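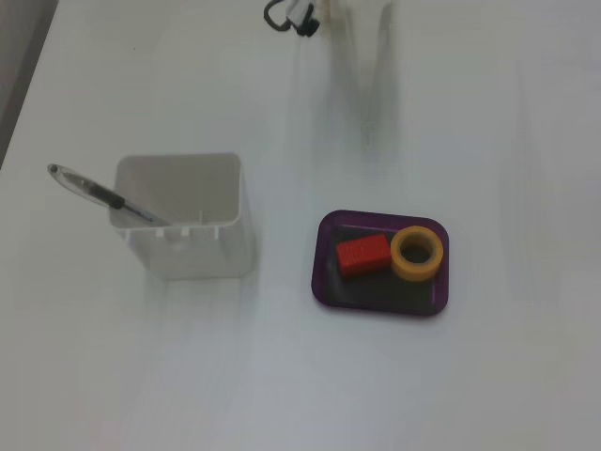

1. Workspace and perception check

Container, purple tray and yellow tape each get one box in the overlay. OK.
Red block in tray: detected, but the yaw estimate jumps when it lies close to the tape. Comment: smooth over 20 samples before planning.
Pen: box covers the grip section only. Comment: clear barrel is missed. Keep the padding on the container's keep-out zone.

2. Gripper and controller check

Command timeout set to 400 ms in Tradden config. OK.
Stop command tested from the keyboard and from the planner process. OK.
Grip effort limit loaded at startup. Comment: a restart of the node alone does not reload it. Ticket 687 is open.

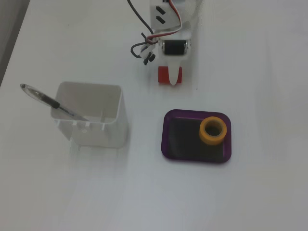

Item 2: gripper over the table, tape in the tray.

3. Motion planning check

Collision model includes tray rim and container walls. OK.
Held object attached to the gripper in the planning model. Comment: see notes.

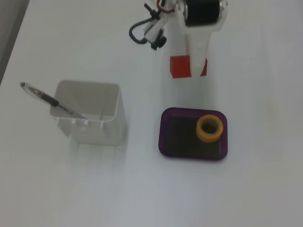
Shabnam Lodhi
Motion software, Plonside cell

Item 3 is a conditional pass. The planner adds the red block to the arm's shape only after the grasp flag is set, and the flag came in 4 cycles late in the log. Until that is fixed, hold the arm still after closing and do not plan toward the container. I also want the tape roll kept as its own obstacle
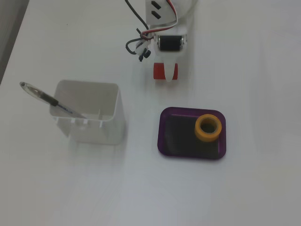
and not merged with the tray. When the two are merged, the planner treats the whole tray as blocked and refuses any place pose inside it. Hauke has the patch. Rerun items 1 and 3 once it is in, then send me the logs.

Status: open, slow speed only.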